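Zondcombe Bakes: a small collection of home baking recipes

README, last updated March 26, 2022

Hello, and thank you for downloading this. What you have in front of you is a collection of 60 recipes for bread, buns, biscuits and cakes, typed up from the baking circle that meets in Usley and Zondcombe and put into a tidy shape so that other people can search it, scale it, print it or feed it into whatever meal planner they like. I'm Carolina Guerreiro, and I have been looking after the files from the start, so any muddle you find in them is mine and I would be glad to hear of it.

What is in the collection

Of the 60 recipes, 52 have been baked at least twice by two different people in two different ovens. The rest are marked "once only" in the status column, and I would treat those as a friend's scribbled note: very probably fine, but keep an eye on the oven door. Breads and rolls make up the largest group. After that come the traybakes, then the biscuits, and then a rather lopsided group called "other", where you will find the crumpets, a steamed pudding and a cheese and leek thing that we never agreed on a name for.

20 of the recipes use no wheat flour. Please don't read that as a promise that they are safe for anyone with coeliac disease. Oats appear in several of them, and not everybody in the circle buys the certified sort. The column called "wheat_free" means only that wheat isn't on the ingredient list.

How the files are laid out

recipes.csv - one line for each recipe, with its title, group, yield, oven temperature and status
ingredients.csv - one line for each ingredient in each recipe, with the weight in grams
method.txt - the instructions, in the same order as recipes.csv, with a blank line between recipes
swaps.csv - substitutions that someone has tried, with a note on how they came out
notes.txt - everything that wouldn't fit anywhere else

The recipe number is what ties them all together. It is always three digits, so the first one is 001, and some spreadsheet programs will cheerfully strip the noughts off when you open the file. If your ingredients don't match up with your recipes, look there first! I lost a whole evening to it.

Weights and measures

Everything is in grams, including the milk and the water, which I know annoys some people. We went back and forth on this for ages. In the end we weighed the liquids because our measuring jugs disagreed with one another so badly that a perfectly good milk loaf came out like soup in one kitchen and like a doorstop in the next. Spoons are kept for small amounts only (yeast, salt, spices, bicarbonate of soda) and a spoon is always level.

Eggs are medium, weighed without the shell, and given as both a number and a weight. If yours are large, beat them in a cup and pour in as much as the recipe asks for. The dregs do nicely for glazing.

Oven temperatures are for a fan oven, in Celsius. Add 20 degrees if yours has no fan. My own runs hot at the back, so you may see "turn the tin halfway" more often than you need it.

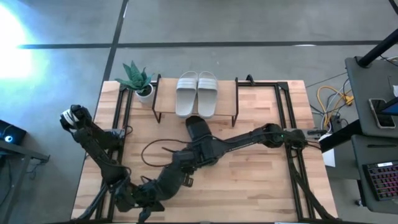 Can I double the bread recipes without changing anything else?

The flour, water and salt can simply be doubled, but go a little easier on the yeast, as a bigger lump of dough keeps its own warmth and gets going faster. Judge the rise by how it looks and feels, and start checking before the time given in the method. Bake it as two loaves in two tins. One enormous loaf will want a lower oven and a good deal longer, and we haven't tested any of them that way.

Where the recipes came from

Most were brought along by members on cards, in exercise books or on the backs of envelopes, and a fair few had been in the family for a long time. Where a recipe started out in a printed book we left it out, unless it had been changed so much that only the idea was left. The seeded rye came out of a long afternoon at the Mercado, the little food hall in Usley, where the baker on the corner stall talked us through her method while serving customers and never wrote down a single weight. Our version took 11 attempts and still isn't as good as hers.

The typing was done in Skumideo, a free recipe program that suits me because it lets you enter ingredients in the order you use them. It has one quirk that has left its mark on the files: fractions of a gram are rounded up, so a few of the spice weights look suspiciously neat. The spoon measures alongside are the ones to trust.

Known problems

Recipe 014 (malt loaf) sinks in the middle for some people and not for others. We suspect the tin size, but haven't pinned it down.

The baking times for the oat biscuits were taken from two cooks who like them at very different stages. The shorter time gives a chewy biscuit, the longer one a crisp one, and both are in the file.

Several swaps for butter are noted as "fine" with no more detail. I have asked the people concerned what they meant by it and got "well, it was fine", so there they stay.

Buckwheat flour varies a good deal from one mill to another. If your batter seems stiff, let it stand for a bit before you reach for more milk - it often loosens by itself, and if it doesn't you can always add a splash then.

Using and sharing

Please use the recipes however you like, at home or for a school fair or a café counter. If you pass on the whole collection, keep this file with it so that people can see the notes on wheat and on oven temperatures. If you pass on just one recipe, a mention of Zondcombe Bakes would be kind but isn't required.

Corrections and additions

New recipes are gathered up every September, when the circle starts again after the summer. Send the weights in grams, the size of the tin, and a line or two on what the dough or batter ought to look like before it goes in, as that last part is what people ask for most. Corrections are welcome at any time of year. Give the recipe number and tell me what happened when you baked it, even if all that happened was that it stuck to the tin.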